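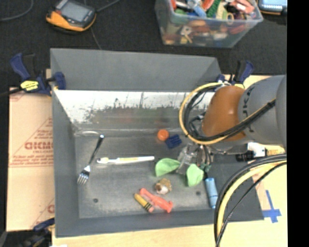

A fork with a dark handle in a gray metal bin.

Plunach phone: battery capacity and the June update

mundach_desk
Members are asked to keep this thread to the Plunach handset and its June software update. The manufacturer's page lists the battery at 2,000 mAh. Reports of shorter standby time should state the software version and whether Marty, the voice assistant, was switched on.

rowanfield
I wish to report a clear change. Before the update my handset required charging every second day. It now requires charging every evening. Marty was on in both cases, and no applications were added.

trikon_reader
I must disagree with the conclusion. The update resets background refresh to its default setting, and the previous poster does not say whether this was checked. My own unit shows no difference after 3 weeks.

rowanfield
Background refresh was checked and is off. I would also note that a phone sold at 695 should not need its owner to review settings after each update.

kestrel_4
The price has no bearing on the matter. I manage four of these handsets for an office. Two lost standby time and two did not. The affected pair use the Trikonbridge mail client, which the others do not have.

trikon_reader
That is useful, although two handsets are a small basis for blaming the mail client. Could you remove it from one of them and report the result?

kestrel_4
I will do so on Monday and post the readings in this thread.

Related threads
Mundach charging dock: supported models
Turning off Marty on the lock screen
Plunach screen protectors and touch response
Trikonbridge mail: sync intervals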